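Home | News | Research | People | Events | Contact

A new center for soil microbes looks at what holds them together

The Jugah Center for Soil Microbial Networks opened its labs in October with money for its first three years and a staff that was still unpacking freezers. Its director, a microbiologist who moved over from the Dilico Institute, spoke with us in a shared office on the second floor.

The center studies how bacteria and fungi trade nutrients in farm soil. Most earlier work, the director said, looked at one species at a time in a dish.

"You can learn a lot that way, and I did it for 10 years," the director said. "But a field has thousands of species in a handful of dirt. We wanted to start with the mixture and work down."

The first job is a sample library. Field crews have collected 1,550 soil cores so far, most of them from corn and bean plots near Bamero. Each core is split in the cold room. One half is frozen and the other is kept alive in a growth chamber.

The living half is the hard part. Soil dries out and the fungi go quiet, or it stays too damp and one kind of bacteria takes over.

"We lost a whole rack in the first month," the director said. "A door seal failed and we found out in the morning. Now there's an alarm, and it goes to my phone."

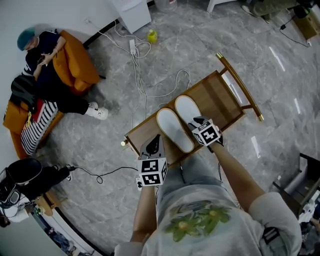
White slippers on the seat of a tipped-over chair.

The center's partner in industry is Fledier, a company that makes small sensors for greenhouses. Its engineers are adapting a probe that reads oxygen and acidity at several depths. The plan is to put 200 of them in the ground by spring.

Asked who owns the readings, the director said the agreement took longer to write than the grant did. Raw data will be posted six months after it is collected. The company keeps the rights to the probe design.

Teaching is also part of the grant. Graduate students from Dilico will spend one term at the center, and each will be expected to work in the field as well as at a computer.

"Some of them have never held a soil auger," the director said. "They pick it up in an afternoon — the statistics take longer."

Farmers have asked whether any of this will cut their fertilizer bills. The director would not give a date. A first paper, on how fungi move phosphorus between root systems, is under review, and the greenhouse trials that follow it will run for two seasons.

"I tell them to ask me again after the second harvest," the director said.

Recent items
Greenhouse space request form updated
Jugah seminar series: spring schedule
Cold room access during December
Fledier probe workshop open to students

This site uses cookies to remember your settings. By continuing to browse, you agree to our use of cookies.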